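Why Is a Shoe Shaped Like That?

By Hollis Crenshaw
Tuesday, December 25, 2018

If you unwrapped a pair of new shoes this morning, you may have been a tiny bit disappointed. I was, when I was six! I wanted a kite. But I've come around to shoes in a big way since then, and I want to tell you why, because there is a lot going on down there at the end of your legs.

Go and get one of your sneakers. Just one. Put it on a table (put some newspaper down first if you've been in the yard) and pull up a chair. You've probably never looked at a shoe from chair height before. Mostly we look down on them from way up high, when they've got feet in them.

The hole at the top

Start with the opening, where your foot goes in. The edge of it is called the collar, same as on a shirt. Run your finger along it. On most sneakers it's thick and squishy, and that's because there is foam hidden inside, wrapped up in cloth like a very skinny pillow. Your ankle bends thousands of times on a school day and rubs on that edge every single time. A hard, sharp collar would give you a blister before lunch. I once had a pair of stiff brown school shoes with no padding at all, and I can still tell you exactly which part of my heel they hated.

Now look at the collar from the side. On lots of shoes it isn't flat! It dips down under your ankle bones, those two knobs that stick out, and then climbs again at the back. The dip is there so the knobs have room. The high part at the back helps keep your heel from popping out when you run.

It's nice to look at a plain white one for this, with no stripes or cartoon sharks to distract you. You notice the big curve of the rim first, and then how gray and shadowy it gets on the inside, even when the outside is as bright as can be.
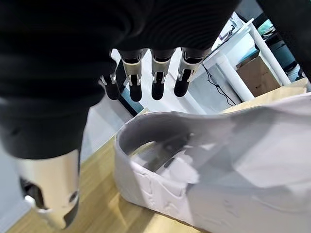 The part that wraps around you

Everything above the bottom of the shoe is called the upper. (I love that name. They didn't try very hard.) Your foot is a funny shape, wide in one place and skinny in another, with a bump on top, and the upper has to go around all of it.

So how do you get a flat piece of cloth or leather to go around a lumpy thing? Try it with a sheet of paper and an orange. The paper crumples up and makes folds, doesn't it? Shoemakers have the same trouble. One way they fix it is by cutting the upper into pieces and sewing them together so the seams help it curve. Another way is to use a stretchy knitted cloth that behaves a bit like a sock.

And then there's the secret helper, which is called a last. A last is a solid foot shape, made of wood or plastic, and the shoe gets built right on top of it. The upper is pulled down tight over the last and fastened underneath, and when the last comes out again, the shoe keeps its shape. There's one shape for left feet and one for right feet, and different ones for every size. I visited a little repair shop called Nolline in February and they had a whole wall of them, 44 wooden feet all pointing the same way. I thought it was wonderful. My nephew thought it was creepy and waited outside.

The part that hits the ground

Turn your sneaker over. The very bottom is the outsole, and it's usually rubber, because rubber grips. See the zigzags or dots or little hexagons? Those are the tread. They help the shoe hold on, and the grooves give water somewhere to go when you step in a puddle. They're also very good at collecting gum. Sorry.

Above the outsole there's often a thick layer that feels springy when you press it with your thumb. That's the midsole. It's a foam full of teeny bubbles, and when you land on it the bubbles squash and then puff back up. Jump off the bottom stair in socks and then in sneakers and you'll feel what it does. (Bottom stair only, please. I don't want letters.)

Why do shoes get wrinkles?

Walk across the room and watch your toes. Each time your heel lifts, the front of the shoe has to bend, and the stuff on top gets squeezed together. Do that enough times and the squeeze marks stay. They're called creases, and every shoe that gets worn a lot will have some. They aren't in the same place for everybody, either, because we all walk a little differently. Swap shoes with a friend who has the same size feet and you might feel it right away – sort of like sleeping in somebody else's bed.

Something to try: the shoe print map

You'll need an old sneaker, 2 sheets of paper and a fat crayon with the wrapper peeled off.

1. Put the sneaker upside down on your lap.
2. Lay a sheet of paper over the sole and hold it very still.
3. Rub the side of the crayon over it until the pattern comes up.
4. Do the same with a newer sneaker on your second sheet, and put them next to each other.

Look for places where the old pattern is faint or missing. That's where the rubber has worn away. Mine is always bare at the outside of the heel. Where's yours?

Comments

Tainá Araújo: We did the crayon rubbing with my daughter's soccer shoes and her brother's slippers. The slippers were a flop but the soccer shoes came out great. She wants to know why shoelaces have plastic ends.

Hollis Crenshaw: Great question! Those are called aglets. They stop the lace from fraying and make it much easier to poke through the holes.

gran_in_fukholm: My father had a last just like the ones you mention, we used it as a doorstop for years.

maxi: my shoe has a hole in the toe, is that the upper or the outsole

Hollis Crenshaw: If your sock is peeking out the top, it's the upper, Max. If it's peeking out underneath, it's the outsole, and your socks are probably soggy!

More from Hollis

Where Do Buttons Come From?
What's Inside a Pillow?
The Zipper and How It Holds On
Why Mittens Are Warmer Than Gloves
A Raincoat Has a Secret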